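7/12/23 - shrinkage + elastic recovery, blue knits, wash round 2

Carrying on from November. Same question: do the seamless knits lose more length at 40 or does the tumble do it. Berwyn thinks the tumble. I think the spin, but haven't got the numbers yet.

Machine A on the short cycle, Hetitz liquid, one cap, no softener. Load made up to weight with the old cotton squares (the fraying ones, must hem or bin them). Spin 400 for the first lot. Didn't write down the starting temp of the inlet water, sorry, was on the phone to Gitevton about the late yarn. They say next week. They said that last time.

Marks for length go shoulder to hem with the laundry pen, NOT the biro, biro went on two swatches last month and we lost the lot. 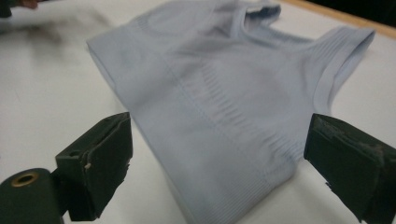

Senad Mujić: you can't compare these with the November ones unless they've had the same rest time. Mine were left 29 hrs flat before measuring, yours look like overnight at best in the log. Relaxation alone could give you the difference you're chasing.

Fair. Went back through the log and he's right, rest time not written in for half the rows. Starting again from the conditioning step then. New rule for me: lay flat, no pulling to straighten, leave it 29 hrs like Senad's, THEN measure. Put the time on the tag as well as in the book.

Ankica wants the stretch test done on the same pieces after. Not keen, if we stretch them first we can't use them for wash 3. Told her she can have the spares. Hang weight 96 g, clip top and bottom, one minute, off, read the lenght straight away and again after the rest. The clip with the green tape slips, use the other.

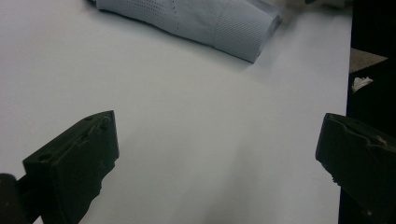 Other thing that came up is how we're storing between washes. Some have been going back in the drawer rolled, some folded, and a fold line left overnight shows up when you lay the tape on it. From now on everything flat in the wide tray with tissue. Živko has ordered a second tray, Tessier catalogue, not cheap.

Humidity in the back room all over the place again. Radiator on full in the morning then somebody opens the window. Logger battery died somewhere after lunch so no trace for the afternoon, will borrow the one from Plorkora if Ruairi can find the lead for it.

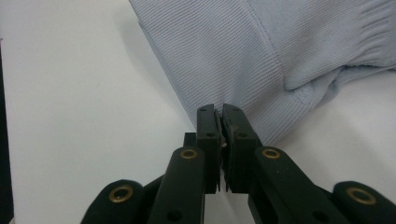

Ribs are a pain for width. Tape sits differently depending on whether you press it down, and I got two readings off one piece without moving anything but my thumb. Going to try the steel rule laid on top under its own weight, same end each time. Seams: measure well clear of them, they pull in more than the body does and muddle the averge.

To do
- hem or bin cotton squares
- battery for logger
- redo table with rest time column
- ask Berwyn for his tumble figures, all of them, including the ones he threw out
- spin lot 2 at the higher speed once lot 1 has rested
- chase Gitevton

Inlet water temp before I press start. Write it DOWN.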